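Home Shop Fruit Boxes FAQ Contact

Grendaleo Fruit Boxes: Your Questions

Do I have to put everything in the fridge?
No. Citrus and bananas are happy on the table. The fridge turns bananas black and you into someone who makes banana bread.

How long will a box last?
That depends on who lives with you. Saoirse Hanrahan, who packs them, has seen one gone in 2 days.

Should I take the fruit out of the bag?
Yes, please. Plastic holds moisture, and mold loves it.

Can it all share one tray?
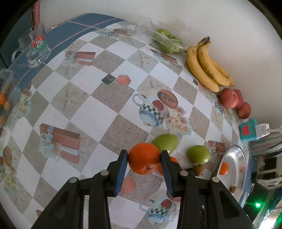
Keep the bananas away from anything you don't want ripe by tomorrow. Peaches bruise if you look at them sternly, so don't stack them.

My kiwi is a rock. Refund?
Give it a few days, then write to Bríd.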